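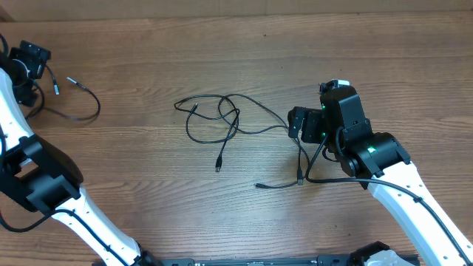 Why do cables give a motion planner so much trouble? A planner wants a short list of numbers that says where everything is, and a cable will not supply one.

How Dremness plans around things that bend
By Yatziri Ibarra
May

Wekesa Masanja maintains the planning layer at Dremness, and most of his working day goes on black cable. His software, Watus, takes the output of a perception module called Tahiri and turns it into paired motions for two arms.

"A rigid part has a pose," he says. "Six numbers and you are done. For a cable we keep a chain of points along the centreline, 50 of them, and Tahiri refits the chain on every update. Where strands cross, it also has to say which one is on top. That second question is the expensive one."

Crossings are stored as a graph, with a confidence value on each. If a value drops too low, Watus will not plan a pull through that crossing. It asks for a view from one of the wrist cameras instead, and waits.

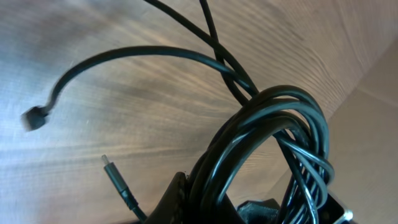 Last updated: May, 16:20

Teresa Barros wrote most of Tahiri. She is blunt about glossy jackets. "A highlight along a cable looks like an edge. Two parallel highlights look like two cables. In a tight bundle the segmentation used to invent strands, and the planner believed it."

Her fix was to stop treating each strand in a bundle as separate. Below a set spacing, neighbouring strands are merged into one thick object with a single axis, and only the free lengths leaving it are tracked individually. Connectors are detected by a separate model and attached to the nearest free end afterwards - a step she describes as "still too trusting".

On the control side the changes were smaller. Masanja runs the grippers under a force limit and replans at 20 Hz, with the chain model used only to rank candidate grasps. "We tried simulating the whole cable forward in time. It took 31 parameters and we could identify perhaps a handful of them. I took it out."

Asked what is next, both name the same item: the recorded logs. Replay currently drops the crossing graph, so a bad plan can be seen but not traced to the value that caused it. Barros has a branch that writes the graph out alongside the joint states. It adds 23 fields to the log format, and Masanja has yet to approve it.

Contact | Copyright Dremness | Back to top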